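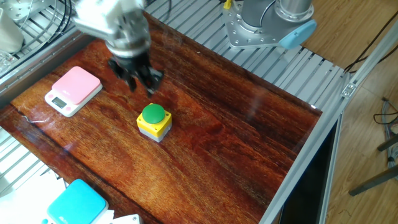 Green button, pink scale, varnished board.

Korkthorpe Tabletop Objects: README

Oct 17, 2025, by Natanael Toledo

This card covers the props. The folder holds 2104 stills in 8 batches, named Salex and Fontes after an argument I lost in May.

Props

- Push button: yellow over gray, green cap the size of an ego. Label it "button".
- Kitchen scales: log them by color, as in "scale_pink". Ignore the readouts; glare got there first. 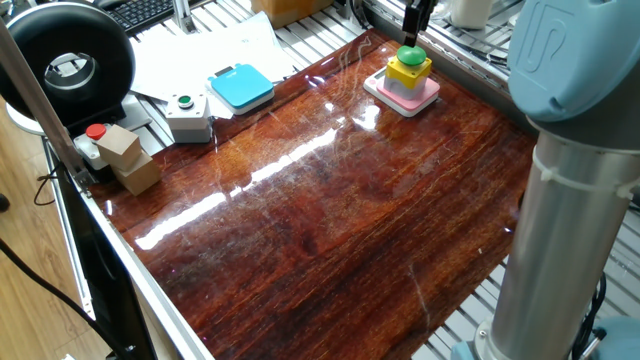 - Board: reddish-brown wood, very shiny. Reflections are not objects, however convincing. Batch 3 has been relabeled on this point. Twice.

Known gaps

Scratches are unlabeled. Anything under 50 pixels wide was skipped, and I sleep fine.

Contact: Natanael Toledo, Korkthorpe | Back to top

Related
Susell Drawer Contents
Fontes label list
Korkthorpe Lids, 90 stills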